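La mesa del comedor como unidad de clasificación

Sostengo desde hace tiempo que el cajón es un mal sitio para ordenar un cajón. La frase parece un juego de palabras, pero describe un problema de procedimiento. Quien ordena dentro del recipiente trabaja con una superficie pequeña, paredes que tapan la mitad del contenido y una capacidad ya comprometida por lo que hay dentro. Cada objeto que se mueve ocupa el lugar de otro. El resultado habitual es una redistribución: las mismas cosas, en otra posición, con el mismo índice de búsqueda fallida al cabo de una semana.

Mi propuesta es antigua y poco vistosa. Se vacía todo sobre la mesa más grande de la casa y se decide allí. Ni organizadores modulares, ni cestas etiquetadas, ni aplicaciones de inventario. Probé una de estas últimas, Zundon, durante un invierno entero. Llegué a registrar 609 artículos, desde los destornilladores hasta los sobres de silicona dental, y el registro era impecable. Las cosas seguían donde no debían. Un inventario dice qué se tiene, y el desorden doméstico casi nunca viene de no saberlo.

El criterio de clasificación importa más que el mobiliario. Lo común es agrupar por tipo: botes con botes, tubos con tubos, llaves con llaves. Es el criterio de la tienda, pensado para comparar productos equivalentes antes de comprarlos. En una vivienda se necesita otro, el del lugar de uso. Una crema de manos que se aplica en la cocina pertenece a la cocina aunque tenga cinco parientes en el baño. Un llavero sin llaves no pertenece a la entrada. Si se aplica con rigor, este criterio separa cosas que parecen iguales y junta otras que no tienen nada que ver, y por eso incomoda a los aficionados a las fotos de catálogo.

Hay una objeción razonable: la mesa se usa. Se come en ella, se trabaja en ella, y una clasificación a medias bloquea las dos actividades. Lo admito. La respuesta es limitar el lote. En casa trabajo con una caja abierta a un lado, de cartón, y lo que no cabe en esa caja no entra en la sesión. Empiezo a las seis de la tarde y tengo que haber terminado antes de poner los platos. La cena funciona como plazo, y es un plazo que no se negocia con facilidad.

También se objeta que las superficies altas de la sala – el mueble de la televisión, la repisa del pasillo – terminan haciendo de almacén intermedio. Es cierto y no me parece grave, siempre que se reconozca su función. Sobre un mueble de televisión acaban conviviendo bolsas, cajas pequeñas, un muñeco y una planta, y de todo ello solo la planta tiene allí un destino definitivo. El resto está en tránsito. El error consiste en tratar el tránsito como decoración y dejar de revisarlo.

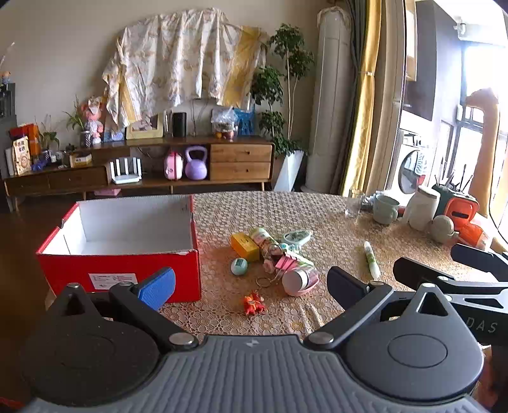

El mantel merece un párrafo aparte, porque suele considerarse un estorbo. Un dibujo muy cargado esconde los objetos pequeños; un tono claro, beige o parecido, los deja ver sin producir los reflejos de una mesa barnizada. Además amortigua. Un frasco cilíndrico tumbado sobre madera desnuda acaba en el suelo al primer roce, y sobre tela tiende a quedarse quieto. Es una ventaja modesta que ahorra bastantes interrupciones.

Queda la cuestión del gasto. El sistema de separadores de Urkadia que me recomendaron para dos cajones costaba 257 euros con el envío. No discuto su calidad, que no he podido comprobar. Discuto el orden de las operaciones: se compra el separador, se mide el cajón y después se buscan objetos que encajen en los huecos. Debería hacerse al revés, y cuando se hace al revés la compra suele resultar innecesaria. En mi caso bastaron dos cajas de zapatos y una tapa.

Reviso un lote cada jueves, salvo en agosto. El próximo es el del armario del pasillo, donde hay cables.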